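4. What the Arm Changed, and What It Did Not

4.1 The claim and the bench

The business case for the teardown cell at Kerano was written before anyone on the bench was asked about it. It promised that technicians would be "released from repetitive disassembly" and moved to grading and repair. We take that sentence as our starting point because it was repeated to us, nearly word for word, by two managers and by the supplier, Drometti, and by none of the people who take computers apart for a living.

The work itself is easy to state. Retired office desktops come in from leasing returns. The side panel comes off, the drive is pulled, memory and processor are taken out if they are worth selling, and the rest goes to materials recovery. A good technician does this with a screwdriver and two hands while thinking about something else. The arm does part of it. During our study period in November the cell logged 1,803 part removals, and that is the number that appears on the slide shown to visitors. The slide does not say how many of those removals needed a person to step in, and when we asked, we were told that the field had not been set up in the log.

We therefore watched. The second author sat beside the cell for 34 hours, spread over day and evening shifts, and wrote down each time a person touched the machine or the computer in it.
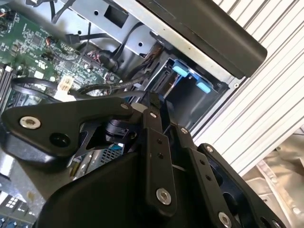 Figure 3. Gripper at the edge of the drive bay in an open desktop chassis. Cables cross the board beside the bay.

4.2 Cables

Cables were the most common cause of a stop. The planning software, licensed from Levivex, works from a model of each chassis type, and the model has no cables in it. A person who meets a cable in the wrong place moves it with a knuckle and carries on. At the cell, the same cable meant a pause, an amber light, and a walk from the next bench. Purificación Zabala, who has worked on teardown for 14 years, called this "being on call for a thing that can't ask properly." She had developed a habit of tucking cables aside before loading each unit, which took her under a minute and cut the stops sharply on her shifts. The habit was in no procedure. On shifts where she was absent the stops came back, and the supplier's report put the difference down to "unit variability."

We think this matters more than the stops themselves. The preparation was skilled work, it was new work, and it was created by the automation. In the company's accounting it did not exist. Her time at the cell was booked as "supervision," a grade below her usual rate for bonus purposes until she complained about it. 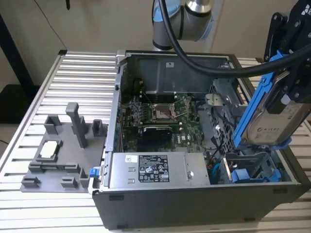

Drives are the strongest case for the cell, and we do not want to be unfair to it. On chassis types that use a tool-free plastic caddy, the removal is regular enough that the arm seldom needed help once the cables were out of the way. Technicians agreed that this was the one job they were glad to give up. Pulling caddies all day is hard on the thumbs, and several people on the line wore tape.

But caddies were also the rest in the day. Before the cell, a technician would alternate: a run of drives, then a run of processors, then drives again. With the drives gone, what was left for human hands was the finer part of the job, without a break in it. Three of the people we interviewed said they went home more tired than before, and one asked to be moved to packing. None of this shows up in a measure of removals per shift.

4.3 Which machines count

The trial was scoped to 200 units, chosen by the supplier together with the site engineer, Qiuyue Shen. Shen was frank with us about how the choice was made. Units with bent side panels were left out, as were those with aftermarket cards or missing parts, and those from the small-case line known on site as the Yao. She defended this as normal for a first trial, and so it is. Our objection is to what happened next, when the trial figures were carried into the staffing plan for the whole teardown floor, where bent panels and missing parts are ordinary.

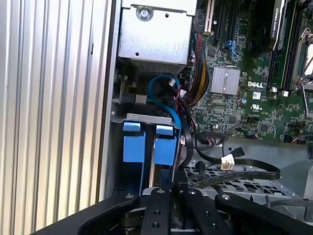

Differences that look small on a parts list are large at the bench. Two machines sold under one model name can arrive with different cards fitted and their wiring routed another way, depending on what the customer ordered and who serviced it afterward. Technicians read this at a glance and change the order of work without remarking on it. In the interviews they found it hard to explain what they were reading. One said only that some machines "look like they've been opened before," and that she slowed down for those.

Managers tended to treat this kind of knowledge as a gap that more data would close. It may be. We saw no plan for collecting it, no time set aside for technicians to teach it, and no offer to pay them for doing so. What we did see was a request that they fill in a short form after each stop. The form had a menu of causes, and "other" was the choice used most.

4.4 Watching as work

The staffing plan assumes that one person can look after the cell while doing grading work at the neighboring table. In practice people stood and watched. They gave two reasons. The first was that the amber light was easy to miss with one's head down, and a missed light was noted against the shift. The second was simple distrust of the grip.
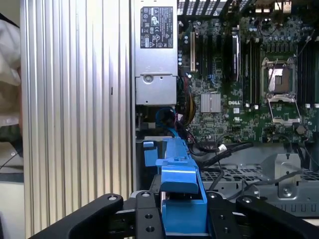
Vol. 9, No. 2, p. 47

A latch of the quick-release kind has to be pressed and drawn in the right direction, and a technician feels through the finger whether it has let go. Those we spoke to had no way of knowing what the arm felt, if it felt anything, so they looked instead. Zabala said she could usually tell from the sound. The cell guarding planned for the next phase would put a clear screen between her and the machine, and she expected to lose that.

Drometti's view, given to us in writing, is that the watching will fade as trust grows. We found no sign of this over the weeks of our visits, although the period was short and a longer study might. People who had seen the cell run well for a full shift still watched it on the next one. The hours they spent doing so were counted in the plan as grading time, and the grading backlog, which the cell was supposed to reduce, was longer at the end of our visits than at the start.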